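Search this notebook
Type and press enter

Street survey notebook, September, started writing 4:15 pm

Back at the desk with a cold coffee and a sore neck! Chelsea Marsden and I went over the stretch by the woods again for the Gronus resurfacing notes, and I want this down before I forget which bit was which.

Surface first. No lane markings on most of it where the road bends left, just lighter and darker bands running the way you travel. I've put the manhole cover and the little drain grate by the left curb on one line of the sheet (item 208), but Gareth Bloxham will probably want them split. Fine, Gareth, split them. The curb wanders a lot near the apartment building, so the corner radius needs its own sketch.

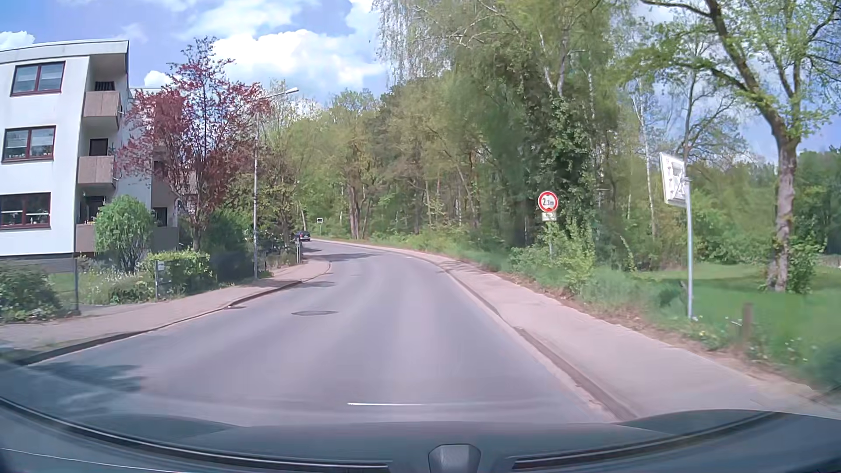

Manhole cover and drain grate before the bend, white apartments on the left.

Side note, I love that tree with the dark red and purple leaves. Beryl, if you know what it is, write it in the margin please, I'm hopeless with trees.

Now width. My worry is still two cars side by side once the fresh edging goes in (the Dobson drawing is fuzzy on this, sheet 888, go look). Wagons are the thing to plan for, I think, and I'd like Tracey Furnival to check the lane figure before we send anything off. 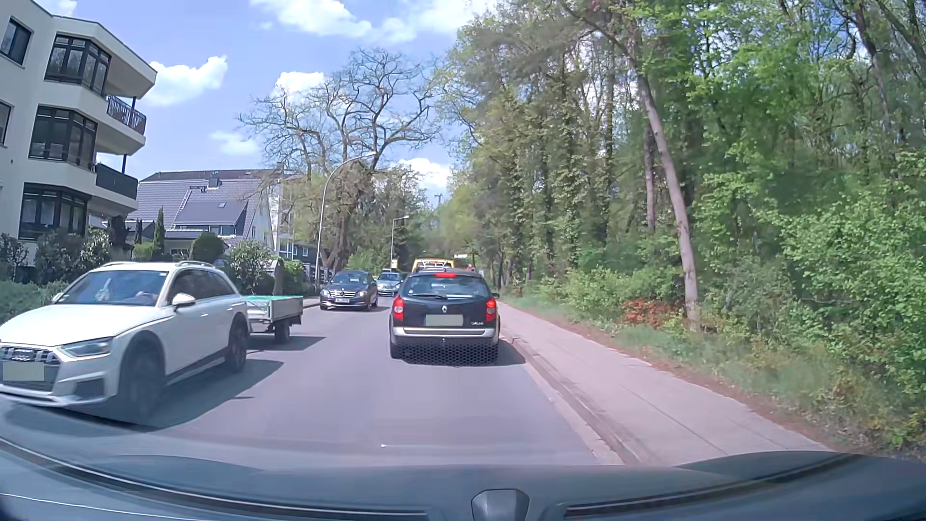 Black Renault ahead with brake lights on, white Audi in the oncoming lane.

Still to do: redo the curb sketch, ask Imogen for the old drainage plan, find my good tape measure. Chelsea thinks it's in her trunk.

We use cookies to remember your notebook settings. Accept / Manage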